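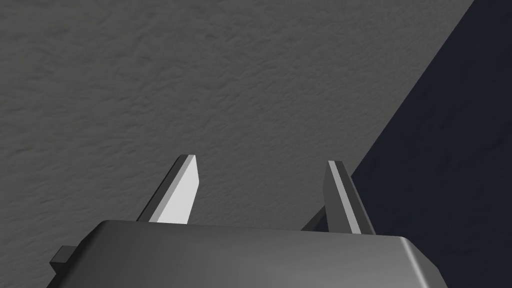

Joining Binding Strips for a Quilt

These instructions cover cutting, joining and attaching double-fold binding to a quilt with straight edges and square corners. Curved or scalloped edges need bias-cut strips and are covered on a separate page.

What you need

Quilt top, batting and backing, already quilted and trimmed square
Binding fabric, washed or unwashed to match the quilt top
Rotary cutter, ruler and mat
Marking pencil
Walking foot, if your machine has one
Clips or pins
Thread to match the binding

Work out the length

Add up all four sides of the quilt and add 12 inches for corners and the final join. A quilt that measures 50 by 60 inches has a perimeter of 220 inches, so it needs 232 inches of binding. Divide by 40, the usable width of most quilting cotton, and round up. That gives six strips.

Six strips joined on the diagonal lose a little length at each seam. If the total comes out within a few inches of what you need, cut one more strip.

Cut the strips

Cut across the width of the fabric, selvage to selvage, 2 1/2 inches wide. For a narrower finish, cut 2 1/4 inches and use a thin batting. Trim off the selvages before joining. Check the fold after every 3 cuts. If the fabric has shifted, the strips will come out with a bend in the middle.

Join the strips

1. Lay one strip right side up, running left to right.

2. Lay the second strip right side down across its right-hand end, at a right angle, with the ends overlapping by 1/4 inch.

3. Mark a diagonal line from the top left corner of the overlap to the bottom right corner. Pin on both sides of the line.

4. Sew on the line with a short stitch, 2 mm on most machines.

5. Open the strips and check that they form one straight length before you trim. Then cut the seam allowance to 1/4 inch.

6. Press the seam open. Pressing to one side leaves a lump once the binding is folded.

Repeat until all strips are joined, then press the whole length in half, wrong sides together.

Attach the binding

Start partway along one side, away from a corner. Leave a 10-inch tail unsewn. Match the raw edges of the binding to the raw edge of the quilt front and sew with a 1/4 inch seam.

At each corner, stop 1/4 inch from the edge, backstitch and cut the thread. Fold the binding straight up so that it makes a 45-degree fold, then straight down, with the top fold level with the quilt edge. Begin sewing again from the top.

Before you start, walk the loose binding around the quilt and note where the seams land. A seam at a corner will not miter flat – move the starting point a few inches and check again.

Close the gap

Stop 10 inches short of where you began. Overlap the two tails and trim the top one so the overlap equals the cut width of the strip, in this case 2 1/2 inches. Unfold both ends, place them right sides together at a right angle, and sew the diagonal as before. Trim, finger-press, refold and sew down the remaining section.

Turn the binding to the back and clip it so that the fold covers the first line of stitching. Finish by hand with a blind stitch, closing each miter with 2 or 3 small stitches as you reach it.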